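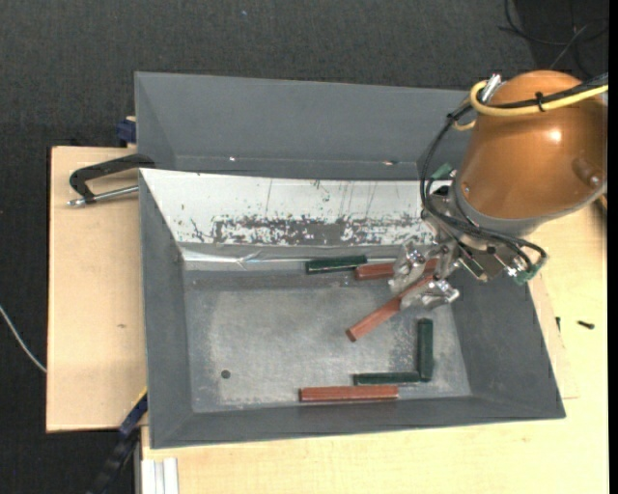
The arm over the front bin, with the blocks in two colours and the second bin behind.

4. Setting up the bins and your first sort

By now you should have the arm bolted down, powered and answering to the Fostuvis control page. If it isn't answering, go back to section 3, as none of what follows will work until it does. I've set up the Plulladent picking kit on three different benches now, and this is the section I always end up re-reading, so I've tried to write it the way I wish I'd had it the first time.

Set aside an evening. The kit sheet is a bit optimistic about timings, and the clamping is fiddly if you've got big hands like me!

What you need to hand

The two grey bins, the wooden base board, the clamps, the bag of blocks, the finger wrap, a handful of cable ties and a small hex key. A torch is handy too.

Fixing the bins

1. Put the base board on the bench where the arm can reach all of it. Swing the arm over by hand with the motors off and check.

2. Stand the bins on the board, one behind the other, and push them together. The one nearer you is bin 1 and the one behind it is bin 2. The software assumes this, and I lost most of a Saturday-sort-of-afternoon by having them swapped.

3. Clamp them at the side. A C-clamp does nicely. Do it up until the bins don't shift when you lean on them, then stop. They will bend if you carry on (ask me how I know).

4. Give the whole lot a good shove. If anything moves, tighten up and try again.

Note: scuffs on the bin floor are fine. Mine are well worn and the arm picks just as happily. A dent is another matter, as blocks rock on it and the fingers miss.

Wrapping the fingers

5. Cut two pieces of the clear wrap and put one round each finger, shiny side out. Start at the tip and work up. Try not to trap air, though a wrinkle or two does no harm.

6. Open and close the gripper from the control page, 5 times. If the wrap creeps, take it off and start again with a fresh piece. It doesn't stick properly a second time.

Caution: keep your own fingers well out of the way when you press Close. It's quicker than it looks and it doesn't know you're there.

Sorting out the cables

This is the bit people rush, and I'd say it causes more grief than everything else put together.

7. Lay the thick cable over the top of the housing and leave a proper loop in it near the wrist. It wants to look too long. If it looks neat, it's too short.

8. Tie it to the black bundle with one cable tie near the top of the housing. Snug, but you should still be able to wiggle it.

9. Let the thin black cables hang in a wide curve down to the gripper. Don't tie these back, however untidy they look. I did, and pulled a connector out on the very first turn.

10. From the control page, run the wrist slowly to one end of its travel and then the other. Watch the cables the whole time, with your hand on the stop button. Nothing should go tight, and nothing should catch on the rim of the bin.

Caution: if a cable does go tight, press stop and move the arm back by hand. Don't let it carry on to see if it'll be all right.

Your first sort

11. Drop a few blocks of each colour into bin 1. Six is a nice number to start with. Let them fall any old how, since lining them up makes it too easy and you won't learn much.

12. Set the picking program to Ross. There's another one on the menu called Muvier, which is meant for soft things like sponges, and it grips far too gently for blocks.

13. Leave the speed at 2 for now. You can creep up later on.

14. Press Start and stand back.

It'll go down, close on a block and lift. Blocks lying flat against a wall are the hard ones, and mine usually has a couple of goes before it gets the angle. Blocks touching at a corner can be awkward as well. If it gives up on one, nudge the block into the middle (motors paused, please) and press Resume.

If it keeps missing

Check the bins haven't crept, then check the wrap. After that, run the camera check in section 5. A lamp shining straight down on the bins can confuse it too, and moving mine a bit to one side cured a whole week of silly misses.

Looking after it

The pick counter is on the status page. Change the wrap at 2000 picks, or sooner if you can see it going cloudy or splitting, and have a look over the clamps at the same time. Wipe the bins with a dry cloth. Spare wrap comes in packs of 3 from the Plulladent parts page, and I'd get a pack in before you run out, as mine took ages to arrive last June.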